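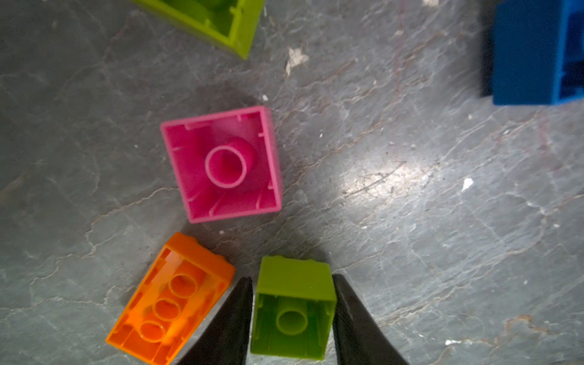 Home Support Tickets Facilities Play Materials Contact
Search tickets and articles

Ticket: White mark and loose specks on stone surface, building brick area
Site: Horkden Family Centre
Opened by: Sowmya Rao, Site Coordinator
Assigned to: Venkatesh Nadar, Surfaces and Furnishings, Prundarard
Priority: Normal
Status: Pending site response

Opened Monday, December 24, 2018

Summary of request

The dark stone surface in the building brick area has developed a white mark that does not respond to routine cleaning. Small white specks are also present across the surface. Staff have wiped the area with a damp cloth at closing for 13 days, and the specks have been noted again the following morning. The site requests advice on cleaning and confirmation that the bricks may remain in use.

The surface was supplied under the Toft range and installed in June. The bricks are mixed stock from a tub of 200 and are washed by site staff.

Entry 1, V. Nadar

Ticket received. Please confirm the following before any product is applied:
1. Which cleaner has been used on the stone since installation.
2. Whether the mark can be felt with a fingernail.
3. Whether the specks lift with dry tape.

Entry 2, S. Rao

The cleaner in use is Flito neutral concentrate, diluted according to the site sheet. A descaler was used once by relief staff at the sink and may have reached the table. The mark cannot be felt. Most of the specks lift with tape, but several do not. 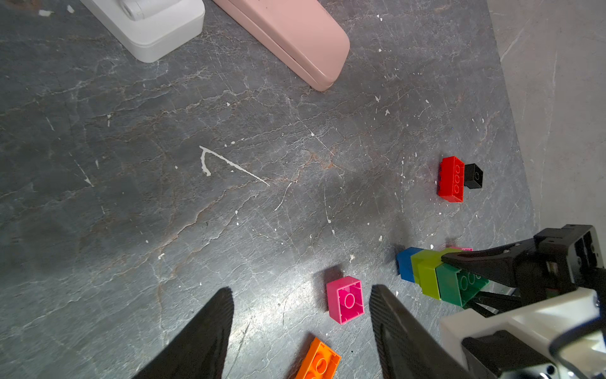 Attachment 1: White mark on stone surface, bricks at right.

Entry 3, V. Nadar

Thank you. The attachment has been reviewed. The white mark has an angular outline, similar to a hook, with one arm running down to the right. A mark of this kind that cannot be felt is consistent with a liquid splash that has dulled the finish. The descaler is the probable source, although this cannot be confirmed remotely.

The fine pale veins are regarded as part of the stone. The thin rust-brown streaks are recorded as mineral streaks and need no treatment. The site should not attempt to scrub them out.

The specks that lift with tape are loose debris. Those that remain should be checked by touch. If an edge can be felt, please report its position on this ticket.

Entry 4, V. Nadar

Interim instructions for the site:

Clear the bricks into the tub before cleaning. Separate any that are joined, and tap out those with open undersides, as grit collects around the inner tubes and ribs.

Vacuum the stone with a soft brush head. Wipe with plain warm water and dry with a clean cloth. Suspend use of the concentrate for 5 days.

Do not apply descaler, vinegar, or scouring powder. Do not apply polish to the white mark before inspection.

The bricks may remain in use once washed and dried.

Entry 5, S. Rao

Instructions received and passed to closing staff. The descaler has been moved to the locked cupboard. Please advise whether refinishing would be charged to the site.

Entry 6, V. Nadar

Splash damage is outside the surface warranty. Local refinishing is quoted after inspection, and no work will proceed without written approval from the site. A visit has been requested under job 26. The ticket remains open until a visit time is accepted.

This site uses cookies to keep you signed in. Accept Manage settings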